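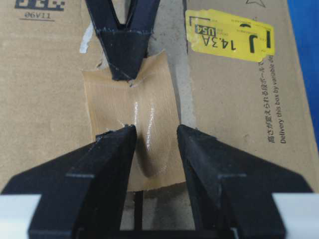
**Does a second-hand box deserve a second trip? Tape, seams and reuse**

Dalia Lahlou and Tegan Brunton
Packaging and Materials, spring project, final report (April)

## Why we did this

Our department gets a lot of cartons, and most of them are crushed and recycled after a single trip. The brief we picked from the list asked us to "evaluate the reuse potential of standard corrugated shipping boxes." The background reading was a leaflet from Valente, who sell box-reuse services, and it says a normal carton can be used again and again with "no meaningful loss of performance." We read it several times and could not find out what a meaningful loss would be, or who had measured one.

So we narrowed it down. Board strength gets tested all the time. What gets less attention is the strip down the middle, where the tape goes, comes off, and has to go again. If new tape won't hold on that strip, it doesn't matter how strong the walls are.

## What we had

We collected used cartons from the mail room over two weeks and ended up with 134 that still closed properly. We left out anything with a ripped flap, anything damp, and anything with staples. Tegan thinks leaving out the ripped ones makes the whole sample look better than real life, and she is probably right. We kept the rule anyway so the results could be compared with each other.

The tape was tan packing tape from a company called Cluson. We bought one case and used nothing else. We can't say how another tape would behave, and we'd be wary of anyone who reads our numbers as if we could.

Every box was closed and looked over on a blue cloth before any tape was pulled. The cloth made loose fibers easy to spot. It also wrinkled constantly.

## What a used box looks like before you start

A used carton carries a lot of history on its top face, and all of it gets in the way of tape. Take one plain tan box from our set. It has a yellow sticker with black handwriting and print on the upper half, a white barcode label near a corner, and a pair of square black-and-white codes down by the bottom edge. There is a thin scuff just under the seam. The tape over the seam is worn, and along its edges the board is torn and paler than the rest. 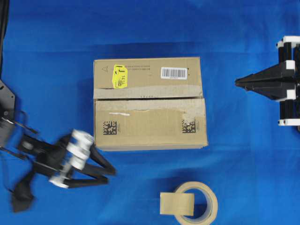
The paler area is what we ended up caring about. Corrugated board has a smooth outer liner, and when tape is pulled away it can take part of that liner with it. New tape then has to grip the rough stuff underneath. We called this "bare seam" in our notes and scored it from 0 (clean) to 5 (liner gone along the whole seam).

Stickers matter less than we expected. Tape laid across a paper label sticks very well to the label. Whether the label sticks to the box is a different question, and on older boxes it often didn't.

## Method

1. Score the seam before touching it.
2. Remove the old tape by hand, slowly, pulling it back over itself at a low angle.
3. Score the seam again.
4. Press on a fresh square of tape and leave it for 4 hours.
5. Lift the square by one edge and note whether it comes away with fibers, comes away clean, or folds in the middle before the edge lets go.

We did not have a proper peel tester. The one in the lab, a Skunari, was booked for the whole term, so step 5 relies on a person's judgment. Dalia did all the lifting to keep it consistent. That makes it consistently Dalia, and another pair of hands might score differently.

## Results

Fresh tape on a clean liner pulled fibers up with it nearly every time. That sounds bad for the box, but it means the bond was stronger than the paper, and for a closed carton you want that.

Tape on bare seam was unreliable. On boxes scored 3 or higher, the square often came away with only light fuzz on the back. Sometimes it held fine, and we couldn't predict which from looking. That bothers us more than a plain failure would have.

Squares that folded in the middle were the hardest to score. Once tape has a crease in it, the crease takes the pull and the edge just sits there. We threw those results out at first, then put them back in as their own group when we saw how many there were.

Removing tape slowly did leave a better seam than we had expected. We have no fast-removal group to compare with, so please don't quote us on this.

## The 1,000-box question

Esum, the campus supplier, asked whether our findings would support a reuse plan of 1,000 boxes a year. We don't think they do. We tested one removal and one retaping. A box on its third or fourth trip will have been stripped that many times, and we have no data on it at all.

We'd be comfortable with a second trip for boxes scored 0 to 2, light contents only, with the new tape running well past the old strip onto clean liner. For anything past that, we'd want to see the Valente numbers.

## If we did it again

- Book the peel tester in the first week.
- Include the ripped boxes as a separate group.
- Have two people score the seams without seeing each other's sheets.
- Iron the cloth.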